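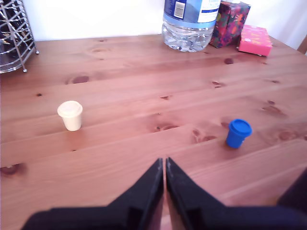
Photo: Deepika Warrier

Serkley 4 review: grasp planning for small tabletop arms

Serkley is a grasp and motion planner from Veddale. It takes depth and color input, proposes grasps, checks them for collisions and streams joint targets to the arm controller. Version 4 replaces the old grasp sampler and adds a task layer. I ran it on a two-fingered gripper over a pine table, with small plastic cups as targets and ordinary household clutter along the wall.

Installation

The installer pulls its own driver package and overwrites existing joint limits without asking. Back up the limits file first. Hand-eye calibration is a guided routine and went through on the second attempt. The first failed with the message "pose set degenerate", which the manual does not list. Yamuna Rai at Veddale support answered that the sample poses were too close together in wrist rotation. A line in the manual would do.

Perception

Segmentation is good on opaque objects. The cream cup and the blue cup, each with a rimmed lid, came up as separate instances with stable outlines. Dark knots in the wood gave false positives at the default threshold. Raising the minimum object height to 4 mm removed them.

Clear plastic is still weak. A large water bottle produced a broken point cloud with the label as the only solid part, and the planner treated the rest as free space. The workaround is to draw a keep-out box in the scene editor. Wire racks have the same problem to a lesser degree. Pieter Zulu's open-source depth filter, Nair, fills some of the gaps and loads as a plugin, at the cost of frame rate.

Planning and control

I set the planner budget to 300 ms. Simple approaches from above fit inside it. Moves over tall objects often did not, and the planner then returns the last valid path with no warning beyond a log entry. Turn on strict mode if that matters.

Held objects are handled better than in version 3. Once a grasp is confirmed, the cup's geometry is attached to the gripper and included in every collision check. With the blue "8" cup in the jaws above a navy mug, the preview showed the cup volume, the mug rim and the sticks in the utensil holder as one set of constraints. Clearance can be set per object. I used a wider margin for the sticks, whose tips are poorly resolved.

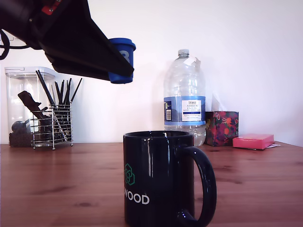
Task layer

Tasks are written as short text files with preconditions and retries. The format is readable and diffs cleanly. The debugger steps through planner calls but cannot step into perception, so a missed grasp has to be traced in two windows. Zetero, which I used before, does this in one.

Verdict

Recommended for opaque objects and moderate clutter. Users with a lot of clear plastic should wait for the next perception update.

Kaiwen Ye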